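4. Starting the shift with the gripper

Folding is now taught by the operator's hand. Before the change, each person at Prullivska folded for the whole shift. Now you show the motion, and you keep the last word on quality.

1. Check the screws on both fingers.
2. Open the fingers fully – nothing between the pads.
3. Hold the tool over the work surface.

Fingers open, blue cloth at the left:
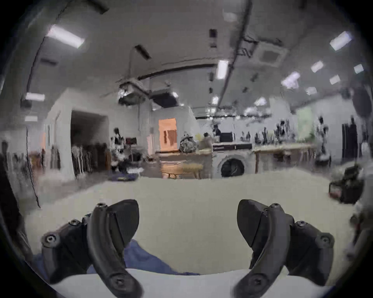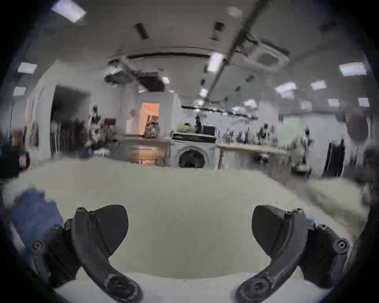
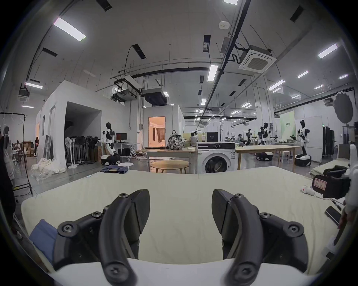

4. Close slowly on the cloth.

Caution: Stop after 40 minutes and rest the wrist.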